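Betreff: Re: [admins] Sultmont 5 – LDAP-Gruppen nach Update leer

Hallo Liste,

kurz zurück dazu, bin zwischen zwei Terminen.

Zorica Dumitrescu schrieb am 30/08/2021:
> seit dem Update auf Sultmont 5 kommen die Gruppen aus dem
> Verzeichnis leer an. Benutzer sind da, Login geht, aber
> keiner hat Rechte. Betrifft bei uns 144 Konten. Im Log steht
> nur "group sync finished". Hat das noch jemand?
>
> Gruß, Zorica

Ja, hier auch. Gleiches Log, gleiches Bild. Lokale Gruppen sind nicht betroffen, nur die aus dem LDAP.

Ursache bei uns: der neue Connector fragt verschachtelte Gruppen nicht mehr von allein ab. Früher war das Default, jetzt muss mans einschalten. In den Release Notes hab ich dazu nichts gefunden, vielleicht überlesen. Dazu kommt das Seitenlimit. Steht ab Werk auf 2000, unser Server gibt pro Anfrage aber weniger raus und der Sync bricht dann still ab. 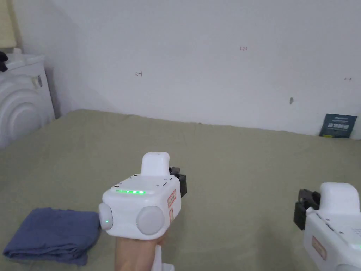

Was bei uns geholfen hat

1. Sync-Dienst anhalten. Nicht nur pausieren, sonst schreibt er die alte Konfig zurück.
2. In der Connector-Konfig nested_groups auf true, page_size auf 500 oder was euer Server hergibt.
3. Cache unter Lunde leeren (das ist bei uns der Zweitknoten, heisst bei euch sicher anders).
4. Dienst starten, einmal vollen Sync von Hand anstossen. Der inkrementelle reicht nicht, der meint es sei alles aktuell.

Lief bei uns 16 Minuten durch, danach waren die Rechte wieder da. Bis auf zwei Gruppen mit Umlaut im Namen, da bin ich noch drann.

Vorher bitte die Rollenzuordnung exportieren! Hab ich beim ersten Knoten vergessen und durfte dann alles von Hand nachtragen.

@Zorica: läuft der Akard-Proxy bei euch noch davor? Dann bitte erst mal direkt testen, der Proxy schneidet lange Antworten ab. Ticket beim Hersteller ist offen, noch keine Antwort.

Grüße
Marit Söderlund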